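Tips for a Cupboard Job: Teaching a Robot to Put Binders Away

24 September 2020

If you've followed my workshop tips for a while you know most of them are about hinges, glue and finding the end of the tape. This batch is a bit different! For the last stretch I've been helping collect examples for a learning system we call Hovemau, and the job it's learning is the most ordinary one you can think of: open a cabinet, deal with the office files, close the cabinet. A person steers the two arms, everything gets recorded, and later the system studies the recordings and has a go by itself. I've had enough emails from people setting up something similar in a spare room or a school shop that I figured I'd write down what's worked for us.

Start with the hands. We keep a knit glove over the back of the hand and leave the fingertips out. Any plain knit glove will do for this, as long as you cut it back far enough that the joints can bend freely. Ours has a raggedy edge and I've stopped caring. Do check it before each session, though, and snip any loose threads, because a thread in a finger hinge will cost you a whole afternoon (ask me how I know). Go over the knit with a lint roller while you're at it.

Before you grab anything, open the hand all the way and hold it there for a moment. I count to five in my head. The start of a reach is the part people rush, and if half your recordings begin with the fingers already closing, the system never gets a decent look at how a reach is supposed to begin.

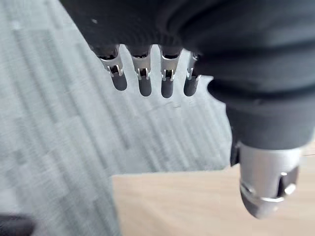

I also like to do a slow open-and-close on nothing at all, once per hand, at the top of the session. If a finger is sticking you'll spot it right then, and you won't have to throw out a morning's work. Write down which finger it was. You will not remember after lunch, I promise.

Now the binders. Pick things that are all the same color for your first set, then bring in others later. We went with blue because the cabinet and the desks are so pale, and the people who check the recordings can follow a blue binder without squinting. Leave the labels blank or cover them up. We once had handwriting on ours and spent far too long wondering whether the system was paying attention to the writing!

Weight matters more than I expected. An empty binder is floppy in the grip and swings when you turn it, and a stuffed one wants to slide out. Put a little scrap paper in each one, tape the stack down inside, and close it up properly. Then lift it yourself with your thumb and one finger. If you can't hold it that way without grunting, take some paper out.

When you lift with one hand, park the other one somewhere sensible. My rule is open, still, and near the work, so it's ready if you need it. An idle hand that wanders about ends up in the recordings as if wandering were part of the job, and then you get to watch your robot wave at the furniture for no reason. 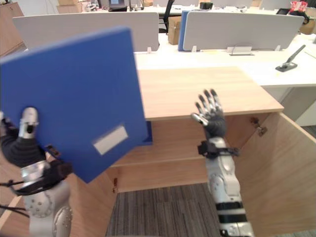 Blue binder up in the left hand, right hand open by the cabinet top.

A few smaller things on lifting, in no special order:

Tilt the binder before you move it sideways. It's easier to see past and it clears the edge of the cabinet.

Strap your cables at the wrist and leave some slack. Then bend the arm as far as it goes and look at the slack again.

If you fumble, keep recording. Pick the thing up and carry on. We tag those as "recovered" and they've been some of the most useful ones we've got — a system that has only ever seen tidy grabs has no idea what to do after an untidy one.

Stop for a break at 23 recordings, even when it's going well. I get sloppy past that point and so does everybody I've worked with.

On to the cabinet itself, which is where my regular readers can feel at home again. Tighten every hinge screw before you start. A door gets opened and closed more in a week of this than it would in a year of normal office life, and the screws do back out. If a hole has gone loose, a wooden toothpick with a dab of wood glue, snapped off flush, will fix it (same old trick as always). Let it dry overnight before the screw goes back in.

Rub a bit of candle wax on any catch that grabs too hard. You want the door to hold closed but come open with a gentle pull, and it should feel the same every time. If it sticks on one try and flies open on the next, you're teaching two different jobs.

Doors are also awkward because both arms want to be in the same place. Work out which hand goes low and which one stays back before you press record, and say it out loud if there are two of you. We do the low work slowly. Carpet is forgiving on the fingers but it does drag, so keep a little daylight between the hand and the floor.
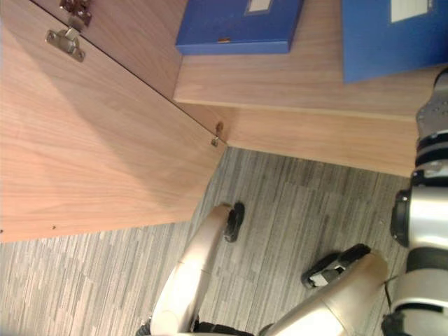

Working low by the cabinet door, with two blue box files on the shelf.

Move the files between tries. Shift one over, turn one a little, lay one flat, whatever you like, only don't let them settle into the same spot. I keep a card with 17 arrangements sketched on it and work down the list, and when I reach the bottom I turn the card upside down and start again. It looks silly and it works nicely.

Same goes for light. Do a set in the morning and a set late in the day. In December we plan to repeat the whole lot with the lamps on, which should be interesting with all that shiny metal.

For the notes, keep it simple. I use a cheap lined pad with one line per recording: which arrangement, which hand did what, and whether it went clean or got recovered. Fancy software can come later. Prurkovance, the spreadsheet we type everything into at the end of the week, started out as that pad and still has the same columns.

Last one, and it's about tidying up. Put the binders back, close the door, wipe the fingertips with a barely damp cloth and let the arms rest in a position where nothing is hanging by its cable. Takes me six minutes. Next time I'll get into shelf liners, and which kinds bunch up when you slide a binder across them.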